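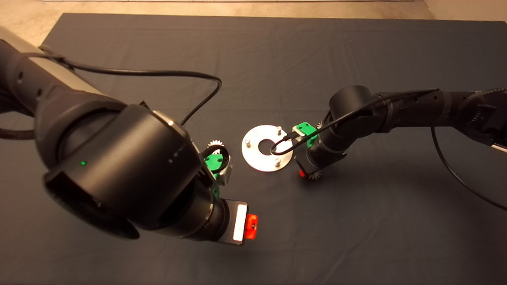 Attachment 1: gray cloth on the table, cable looped over it

Ticket: Ebook of "The Tonville Cipher" ends before the book does
Product: Aseo reader app, tablet version
Status: Closed (see last entry)
Priority: Low, raised to Normal at customer's request, in capital letters

Customer, opening message

I bought the Brerkard edition of The Tonville Cipher from your store in February. It is a spy thriller. The whole point of a spy thriller is finding out who did it, and in my copy it was apparently done by a blank page.

The book is supposed to have 77 chapters. Mine stops in the middle of chapter 67, during a knife fight on a ferry. The sentence reads "She turned, and the man holding the ledger was" and then I get your screen asking me to rate the book. I gave it four stars out of politeness and would now like to take one back.

The app says I am at 100 percent. Please advise.

Support, first reply

Thank you for contacting Aseo reader support. We're sorry your reading experience was interrupted. Please try the following:

Close the app completely and open it again.
Check that you are connected to the internet.
Remove the book from your device and download it again from My Shelf.
Restart the device.

If this solves the issue, no reply is needed.

Customer

A reply is needed.

I did all four, in order. Removing the book also removed my notes, including a page and a half of theories about the ledger that I was rather proud of. A warning would have been nice. The new copy stops at the same word. The ferry is still in the harbor and she is still turning.

Also, the table of contents lists every chapter through 77. If I tap on 70, I land on the copyright page. If I tap on 71, I land on an ad for the next book in the series, whose blurb cheerfully names the survivor. So that's one mystery cleared up.

Support, second reply

We apologize for the blurb.

Your notes are saved to your account and can be restored under Settings, Sync, Restore Notes. Please do this before downloading the book again, as the order matters.

Could you tell us the file version? Press and hold the cover on My Shelf and choose Details. We would also like to know your font size setting.

Customer

Version 5. Font size is the second largest, thank you for asking. I changed it to the smallest to see if the missing chapters were hiding in there. They weren't, but I did get a headache.

Notes are back. Half my theories have been ruined by the blurb, but I'm glad to have them.

I went to the library to see how far off I was. Their hardcover runs to 575 pages, and my copy gives out on a page in the high four hundreds. I did not read ahead, on principle, having paid for this already.

Internal note

Reproduced on a test tablet and on a phone. Web reader shows the full text, so the store's master file is fine. Version 5 was repackaged when the publisher swapped the cover, and the conversion cut the file at a stray character in chapter 67 (an accented letter in the ferry's name). The contents list was built separately and never noticed. Asked Merrick, our conversion vendor, for a rebuild. They asked us to try restarting the device.

Internal note

Merrick has sent a corrected file. Opens to the end on both test devices. Contents links checked from chapter 60 on. Ad for the sequel still carries the spoiler, but that text is supplied by Brerkard and we can't edit it. Passed along.

Support, third reply

A corrected version of The Tonville Cipher is now on your shelf. Open the book's menu and choose Update, which will keep your notes and your place. Do not use Remove. We have added a credit for the full purchase price to your account.

Customer

Updated at 9 p.m., finished at 2 a.m. All the chapters are there. The man holding the ledger was her brother-in-law, whom I had ruled out on the first page of my notes.

You can close this. I've put the credit toward the sequel. Please check the end of it before I get there.

Support

Closed as resolved. Sequel file opened and paged through to the last chapter.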